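Datasets / Manipulation
2 October 2020
By Maiara Nogueira and Rogério Lopes
5 min read

# Brustwood Kitchen: data card

Brustwood Kitchen is a set of simulated manipulation episodes for training policies by imitation. An episode is one attempt at one short task by a parallel-gripper arm in a rendered kitchen. The release contains 738 episodes. All of them were produced by a person steering the arm in the simulator; there are no scripted or planner-generated runs.

## Contents

Each episode is stored in its own folder:

- `frames/` wrist view, one PNG per control step
- `state.csv` joint angles, gripper opening, end-effector pose
- `action.csv` commanded end-effector change and gripper command
- `meta.json` task text, layout ID, object IDs, operator code, outcome

Rows in `state.csv` and `action.csv` share a step index with the PNG names. The action in a row is the one issued after the frame with the same index was rendered. The last frame therefore has no action, and `action.csv` is one row shorter than `state.csv`. Loaders that zip the two files will drop the final state without warning.

## Collection

Operators worked through a Lirnadberg hand controller mapped to end-effector motion. The fingers were opened and closed with a trigger, which is recorded as a continuous value and not rounded to open or closed. Operators saw the wrist view and a fixed side view on two monitors. The side view was not saved.

At the start of an episode the simulator picks a layout, applies a counter and wall finish, places the objects, and shows the task text. Surface finishes are drawn independently of each other, so some combinations look odd. Object positions are jittered within a region set per layout. The jitter seed is in `meta.json`.

An episode ends when the operator presses the end button or after 35 seconds of simulated time, whichever comes first. Timed-out episodes are kept and marked `timeout`.

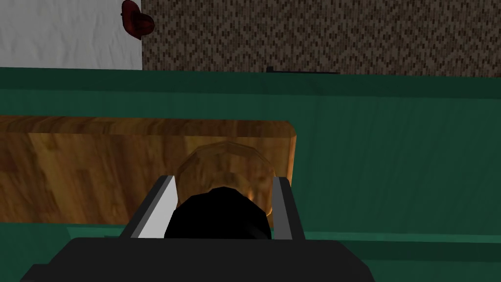

Occlusion in the wrist view is heavy during the last part of an approach. The hand can cover the lower half of a small object well before the fingers close, and a policy trained on single frames has little to go on at that point. We recommend a short history of frames, or feeding the gripper opening as a separate input. Our own baseline uses 4 past frames. Going beyond that gave no gain on the held-out layouts and slowed training.

Translucent objects need separate mention. The renderer lets the background texture show through them, so their apparent color changes with whatever is behind. Color thresholds that work for solid objects will fail here. Depth is not included in this release. The depth buffer ignored translucent materials in the build we used, and the values for those objects were wrong.

## Labels

The `outcome` field takes one of `success`, `fail`, `timeout`, or `unclear`. It was set by a second person who replayed the episode and had no contact with the operator. Edileuza Medeiros wrote the labeling rules and settled disputes. A grasp that slips and is recovered within the same episode counts as `success`, with `regrasp: true`.

## Splits

Splits are by layout, not by episode. The 5 test layouts do not appear in training. Please do not reshuffle. Episodes from one layout share furniture placement, and a random split gives inflated numbers.

## Known problems

- Object meshes are low in polygon count. Round rims show visible facets, and contact points on them are slightly off from a true circle.
- Operator codes C and F are the same person. The codes were merged in the index file but not in the older `meta.json` files.
- Episodes recorded in January used a stiffer finger model. They carry `finger_model: 1`. Filter them out if you work on contact force.
- Task text is in English only and was written by two people, so the phrasing is narrow.

## Intended use

Training and comparing imitation methods in simulation. The set has not been tested for transfer to a physical arm, and we make no claim about it.

## Maintenance

Ingvar Arnardóttir maintains the loader and the index file. Report broken episodes with the folder name and step index. Corrections go into the next index version; released frames are never edited in place.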